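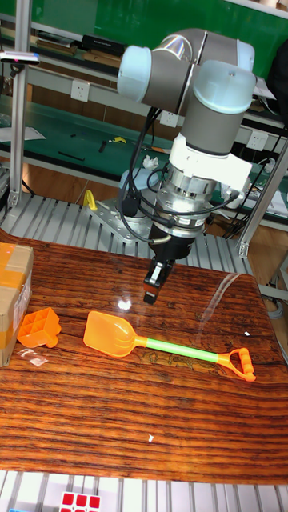
Switching to a water meter

Aug 23, 2024

We moved to Brenside in October, and until this spring we paid a flat rate for water like everyone else on the street. The bill came twice a year and was the same whatever we used. In April I asked for a meter. The form was one page long and the fitting was free, though I had to be home for it.

The meter sits under a small iron lid by the front path. I read it myself every morning for the first month and wrote the number in a notebook. I had no idea what a normal day looked like. Ours came out at 80 gallons on most days, a bit more when the washing machine was on twice.

Then there was a night in May when nobody was home and the meter moved anyway. I turned everything off, took a reading, went to the store and came back to a higher one. It was the upstairs toilet. Water was running down the back of the bowl so thinly that I had to hold a piece of toilet paper against it to be sure. I bought a new flap valve at Danko for 4 dollars and it took me most of an afternoon, mainly because the old plastic nut had gone brittle and came off in pieces. I had to go back for a nut.

After that the daily number went down to 56. I don't know how long the toilet had been like that. The people before us were on the flat rate too, so they had no reason to look.

The garden is the other big one. Our hose puts out more than I would have guessed, and in June I was leaving it on the beans while I did other jobs. I have a rain barrel now, a green Sekeo one, secondhand from a man over in Clakedlow. It fills in one decent storm and lasts me a week if I only water the beans and the two pots by the door. The tap at the bottom drips, so I keep a can under it.

The first metered bill came last week. It was 31 dollars less than the flat rate for the same stretch. We are two people in a three-bedroom house, and I suspect a family of five would do better staying as they were – the water company has a calculator on its website, and it was fairly close for us.

I've stopped reading the meter every day. Once a week is enough, and I still write it in the notebook. The lid needs a proper lifting key, and for now I'm using an old screwdriver.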